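Home About Donate Garment Care Hours FAQ Contact

Share 8 Comments 0

Frequently Asked Questions: Clothing Donations, Sorting and Garment Care

Last revised September 27, 2018

The Furolden Clothing Exchange accepts, sorts and redistributes clothing to residents of Furolden and Provow. The answers on this page apply to both locations unless stated otherwise. Questions that are not covered may be directed to the Garment Care desk at the Millet Street entrance during opening hours.

DONATING

What may I donate?

The Exchange accepts adult and children's clothing, outerwear, footwear in pairs, belts, scarves, hats and handbags. Household linens are accepted at Provow only, as the Millet Street location does not have shelving of sufficient depth.

What is not accepted?

The following items cannot be received at either location:

Used undergarments and used hosiery
Single shoes or single slippers
Bicycle and hockey helmets
Garments that are damp or that carry a strong odour
Pillows, duvets and mattress covers
Uniforms bearing the insignia of a police, fire or ambulance service

Donors are asked to check the list before travelling. Items left outside the doors after closing are treated as refuse.

Must clothing be washed before it is donated?

Yes. All clothing must be washed and fully dried. The Exchange has one domestic washing machine, reserved for items soiled during handling on the premises, and it is not available for incoming donations. Garments labelled "dry clean only" are accepted if they are visibly clean.

Must clothing be ironed?

No. Garments should be folded or loosely rolled. Pressing is carried out after sorting, and only where it is needed for display.

Will you accept clothing with missing buttons or small tears?

Clothing that can be repaired in under ten minutes is accepted and placed in the mending bin. This generally includes missing buttons, dropped hems and open side seams. Broken zippers are accepted on coats and jackets only. Please pin a note to the damaged area -- it is easily overlooked at the sorting table.

How much may I bring at one time?

A household may bring up to eight bags per visit. Donors with larger quantities, including those settling an estate, should write to the Garment Care desk to arrange a time.

Do you provide a tax receipt?

The Exchange does not issue receipts for donated goods. Cash donations are acknowledged in writing on request.

SORTING

What happens to my donation after I leave?

Bags are opened on the day they are received wherever possible. Each garment is checked for stains, wear and the contents of its pockets, and is then assigned to one of four streams: rail, shelf, mending or textile recycling. Garments assigned to the rail are placed on hangers and sized. Knitwear goes to the shelf, folded, regardless of its weight.

How many garments does the Exchange handle?

The two locations together receive some 3,000 garments in a typical month. The busiest month is June, when schools close and many households move. Donors who are able to wait are encouraged to bring winter clothing in the autumn.

What proportion is passed on?

Over the most recent reporting year, 94 per cent of garments received were either placed with a resident or sent to textile recycling. The remainder was discarded, chiefly on account of mould.

Why was a garment I donated not put on display?

Seasonal clothing is held back until it is wanted. Space on the rails is limited to 80 garments per size range at Millet Street, and clothing beyond that number is kept in the storeroom. The Exchange is unable to trace individual donations.

I left something in a pocket. Can it be returned?

Items found in pockets are logged and kept for one month. Please describe the item and the garment when you enquire. Keys and identification are held in the office and are released only in person.

HANGERS

Do you accept hangers?

Yes, in limited quantities. Wire, wooden and moulded plastic hangers are all used. Clip hangers for skirts and trousers are in particular demand. Hangers that are bent, rusted or splintered cannot be used and should be kept at home.

Should I leave my clothes on their hangers when I bring them in?

Coats, suits and dresses may arrive on hangers. Shirts, T-shirts and blouses should be taken off their hangers and folded. Hooks catch on neighbouring garments inside a bag, and knitwear is especially liable to be damaged.

What is the correct way to place a shirt on a hanger?

The Exchange follows the method set out by Agathe Deschamps in the sorting room handbook. It applies to T-shirts, loose shirts and most light pullovers.

Lay the garment on a clear table with the neck opening accessible. Check the inside for a printed design, a loose tag or pins. With a closed neckline, do not force the hanger down through the collar if the ribbing must be stretched to admit it; pass it up from the hem instead, and bring the hook out through the neck. With a wide or loose neckline, the hanger may be inserted from the top, one end at a time, by tilting it toward the first shoulder and then easing the second end in. Once the hanger is inside, draw the fabric outward on both sides until the shoulder seams rest along the arms of the hanger. The hook should stand at the centre of the neck before the garment is lifted.

Button-front shirts are hung open and then fastened at the top button and at every second button below it. 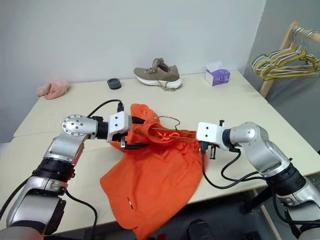

Orange garment with a wire hanger in the neck opening, with the fabric not yet drawn out over the shoulders.

Which way should the hook face?

All hooks on the public rails face the wall, so that a garment can be lifted off with one hand and so that a full rail can be cleared quickly. In the storeroom the direction is not important.

May wire hangers be used for every garment?

No. Wire hangers are suited to light shirts and blouses. Coats, lined jackets and heavy cotton are placed on wooden or broad plastic hangers, as a narrow wire will leave a ridge at the shoulder over time. Sweaters are not hung at all.

How can I remove hanger marks from the shoulders of a shirt?

Dampen the mark with a clean cloth, smooth the fabric flat with the hand and allow it to dry away from direct heat. Persistent marks in cotton will usually respond to a warm iron. Synthetic fabrics should be tested first on an inside seam.

Can I take hangers away with the clothing I choose?

Residents may take up to four hangers per visit. We ask that any surplus be returned to the basket beside the door.

CHOOSING CLOTHING

Who may use the Exchange?

Any resident of Furolden or Provow may choose clothing without charge. Proof of address is requested at the first visit only. No information about income is collected.

How many items may I take?

The limit is 12 garments per person in each calendar month, together with one coat and one pair of shoes. Clothing for children under two years of age is not counted toward the limit.

May I try garments on?

Yes. There are two fitting cubicles at Millet Street and one at Provow. Please bring no more than five items into a cubicle, and return unwanted clothing to the rail by the cubicle entrance, on its hanger. Garments that have come off their hangers may be left on the table in that area -- staff will rehang them.

May I reserve an item?

Items are not held, with the exception of formal wear for graduations, interviews and funerals. Such requests should be made in writing and will be answered within three working days.

WORKSHOPS

Is instruction in garment care available to the public?

The Bunovitz Room at Provow hosts a monthly session in basic mending, folding and storage. Sessions are led by Maëlys Arnaud, last two hours and are free of charge. Participants should bring one garment of their own in need of repair. Thread, needles and plain buttons are provided.

Are the sessions suitable for children?

Children aged eight and over may attend with an adult. Irons are used in the second hour, and younger children cannot be admitted to the room during that time.

Is the sorting room handbook available to other organizations?

Printed copies may be consulted at either location. Organizations wishing to reproduce the hanging and folding pages should write to the Garment Care desk, stating the purpose and the number of copies required.

ACCESS

Are the premises wheelchair accessible?

The Millet Street entrance is level with the sidewalk, and all public rails are on the ground floor. At Provow the accessible entrance is at the side of the building, by the parking lot. The lower rail in each size range can be reached from a seated position, and staff will bring down items from the upper rail on request.

Is there parking?

Short-stay parking for unloading is available at both locations. Please do not leave a vehicle in the loading bay while choosing clothing.

Home About Donate Garment Care Hours FAQ Contact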